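Ravinder Kennedy
Thread, Thursday evening

1/ I have now used Lemma for one month, the simulation kit from Wuvedeo for people who want to train robot arms but have no robot arm. Several of you asked me if it is worth the money. I try to answer in some short posts.

2/ First, what you buy. It is a licence for one computer, a set of rooms and a library of 1000 small objects. The arm and the gripper are already inside. You choose the room, you choose the objects, you press start.

3/ The installation took me one evening. The guide is clear until the page on graphics drivers, and there it becomes very short. I wrote to support and Tavion Escobedo replied the next morning with the missing command. I was thankful for this.

4/ My test was simple: put random things on a dresser and let the arm practise on them. I made 524 scenes in this way and looked at many of them with my own eyes. I recommend you do the same before you train anything.

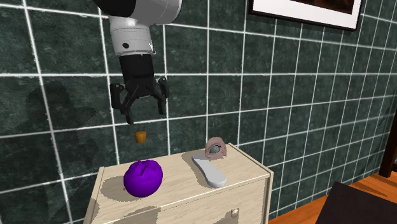 Render and words by Ravinder Kennedy · made with Lemma · November

5/ Look at the little orange cup. The gripper is open and does not touch it, and the dresser is well below. I keep every case like this in a separate folder, so I can check the starting positions later.

6/ What I like very much is the light. The shadow of the arm on the green tiles is crisp, and the purple object has its own dark shadow on the dresser. In my older tool everything looked like it was cut from paper.

7/ What I like less: the object names. The pale grey one beside the purple one could be an insole or a spatula, I cannot decide, and the library calls it "flat item 35". If you want to give the robot commands in words, you must rename many things yourself.

8/ Speed is fine on my machine. I left it to run during the night and in the morning I had 3766 images on the disk. Please check your free space before you sleep. I did not.

9/ Somebody asked about Usex. I tried it in spring. It is cheaper and easier to learn, but the rooms are few and you cannot change the wall or the floor. For a school class I would still take Usex.

10/ Export works well with Clideo, which I use for making the short films. The depth files needed one small script. I will share it when I have cleaned the comments, at the moment they are half in my own language.

11/ So, would I pay again? Yes, for the yearly licence. The monthly one is too expensive for what you can do in a month if you also have a job.

12/ If you have Lemma and know how to set the object height by hand, please write to me. I found the menu but the value goes back to default when I save.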